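Possession counts are the wrong basis for judging Urnden's defence

Urnden conceded 231 points across their last three games and have been called the worst defence in the league. The figure says little without pace. Under Ifeanyi Olaniyan they shoot early, so both sides get more turns with the ball. Points allowed per 100 possessions puts them mid-table, just behind Janddale.

The real fault is the defensive rebound. Eulalia Rivadeneira took 37 of them in March, and the other starters too few. Two guards leave for the break as soon as a shot goes up, and Ilton scored freely from second attempts as a result. Holding one guard back would cost a few fast points and should be tried before any change of line-up. 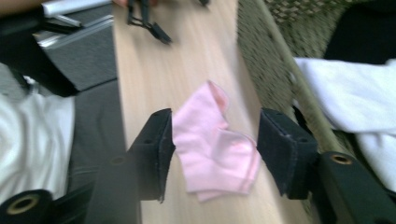 A pink sock on a wooden surface.

The league should print pace beside every team total.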